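Last updated: September
Reading time: 4 minutes

Laundry tips from a robotics club that does not fold

The Humstead club spent a term on the household task for the Kanlow student competition. The task is to get clothes out of a basket, one at a time, with an arm and two fingers. I signed on to help with the wiring and came away with strong opinions on laundry. Most of what follows works just as well if you have hands.

Start with fewer clothes. We filled the basket to the top on the first evening, on the grounds that this is what laundry looks like at home. The arm went in for a sock and came up with a sock, a pillowcase and a pair of pajama pants by one leg. Two garments in the basket is plenty for practice, and if you are teaching a small child to sort, it's plenty for them too.

Pick colors that argue with the floor. Grey T-shirts on a grey floor cost us a whole evening. After that Comfort Dogbe, who runs the club and has a low tolerance for whole evenings, banned anything grey from the pile. Dark blue against something loud is good. The same trick helps at home if you drop things between the machine and the line – you find the orange one every time.

Grab the fold, not the flat. A garment lying smooth gives you nothing to hold, and fingertips slide straight over it. Bunch it up a little and there are ridges all over the place. Our students used to smooth the clothes out neatly before each run, being well brought up, and then wondered why the gripper came back empty.

Lift straight up, wait, then move sideways. The waiting is the part everyone skips. A sweater hanging over the rim likes to take the basket along with it, and a short pause lets the last sleeve drop clear. We put the pause into the program and the dragging mostly stopped. I've since put it into my own routine and have spilled less on the stairs. 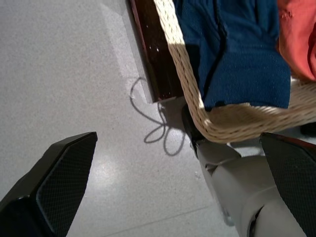 Keep the basket from wandering. A light one will scoot across a hard floor as soon as something pulls on the contents. Put it up against a piece of furniture that isn't going anywhere, or stick a square of rubber shelf liner under it. Tape also works. Tape also takes an evening to get off, so go easy.

Woven baskets snag knits. Run your palm around the inside of the rim before you use a new one, and snip any stray ends close. If a loop of yarn does catch, push it back from the outside with a blunt needle. Pulling makes it worse, and a motor pulls a good deal harder than you do.

Watch the sun. Late afternoon light on a polished floor makes bright patches, and anything dangling throws a shadow with nice crisp edges. Our software once made a determined attempt to pick up a shadow. It tried again, too, so give it marks for character. Draw a curtain, or practice after supper.

Wipe the fingers. Textured pads hold cloth beautifully and hold lint nearly as well. A dry toothbrush gets most of it out. Follow with a barely damp cloth and let the pads air out before the next run. Don't use fabric softener on the practice clothes, whatever your aunt says about towels. It left ours slippery and smelling of a meadow.

Write down the misses. The students logged 245 tries before the competition, and 171 of them ended with one garment, and only one, in the air. The other entries were more useful. "Got the rim" appears a lot. So does "got nothing, looked pleased." Once the rim problem was that obvious on paper, somebody moved the starting point a little toward the middle of the basket, and the next evening went much better.

Retire the fluffy sweater. Every club has one, donated by a parent, and it sheds on everything. Ours went to line a cat bed.

For anyone asking about folding: we tried it for one evening. The T-shirt is still in the cupboard in the shape we left it, and Comfort would like it back.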